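Soap, patience and a small room in Grerkby

The founder of Tunance asked me not to use her name in this article. She prefers that people know the soap, and she laughed when she said this, but she meant it. So I will write only that she is the owner, that she makes everything herself with one helper, and that her workroom is in Grerkby, behind a shop which sells lamps.

I came at 9 in the morning. She was already cutting a block of soap with olive oil and oat flour. The smell in the room was not strong. I had expected lavender everywhere, as in the gift shops, and I told her so.

"Many people expect it," she said. "But my skin does not like perfume. I started with soap when my hands were cracked each winter and I could not sleep from the itching. Everything in the chemist had a nice smell and a nice colour, and my hands were still red."

Her first bars were a failure. She used too much lye and they were harsh, so she cleaned the bathroom floor with them. The second lot stayed soft for weeks. She kept a notebook of these mistakes and she still has it, with oil stains on the cover. The recipe that she sells today is number 39 in this notebook.

"Numbers 5 and 9 were also good," she told me. "I stopped number 9 only for the reason that the shea butter became too expensive. Some customers still write to me and ask for it."

I asked how long a bar must wait before it can be sold. She keeps hers on open shelves for 30 days at the least, and turns them by hand so that both sides get air. In a damp month she leaves them longer. When the shelves are full she has to say no to orders, and she admits this was difficult in the beginning.

"A shop wanted a large order for May and I said the soap would not be ready. They asked me, can you not dry it faster? I could, but it would melt in the dish after a few showers. Then the customer is angry with me, and she is right."

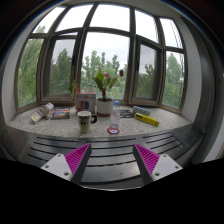
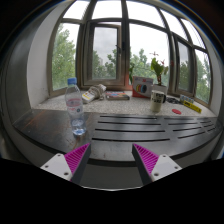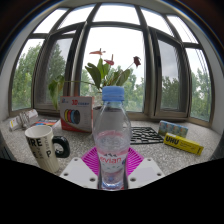
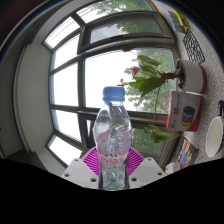

The oils were our next subject. She buys her olive oil from a supplier called Yazzie, and she has stayed with them even when others offered a lower price. For her the important thing is that each delivery behaves the same in the pot. She once changed to a cheaper oil and the whole lot turned grey at the edges. It was still good soap, she says, but it did not look like food for the skin, it looked like old cheese.

Besides the bars there is a hand balm with the name Pumano. It is made with beeswax, sunflower oil and a little calendula, and it comes in a flat tin. I tried some on my knuckles. At first it felt too greasy and I was afraid for my notebook. After some minutes it was better, and my hands were still soft when I was on the bus.

"People take too much," she said. "They put a finger deep in the tin as if it is jam. You need the size of a lentil. Warm it between your palms, then put it on the back of the hand, then around the nails."

She recommends it in the evening, after washing, when the skin is still a little moist. She will not promise more than this. When customers ask if the balm will help their eczema, she tells them to speak with a doctor and to try it first on a small place inside the elbow. "I make soap and balm. I do not make medicine," she said, and she repeated it later when I was putting on my coat.

Does she want to grow? She was quiet for a moment and wiped the cutting wire with a cloth. A second room would be welcome, mostly for the shelves. A factory she does not want. She has visited one, and what she remembers is the noise and that the workers wore gloves and never touched the soap.

There is one new thing. She is testing a shampoo bar, and her helper has been washing her hair with it at home. So far it leaves long hair a bit heavy, and the vinegar rinse that should solve the problem is not a favourite with the helper's family. The owner thinks the coconut oil is at fault and will try again with less of it.

Before I left she wrapped two pieces for me in brown paper, the ends of a block, which are not straight enough to sell. She told me to keep them in a dish with holes, out of the water, and to let them dry between one wash and the next. The first is by my kitchen sink now. The second I gave to my mother, who has already asked what it costs and whether they send it by post. They do, but only within the country.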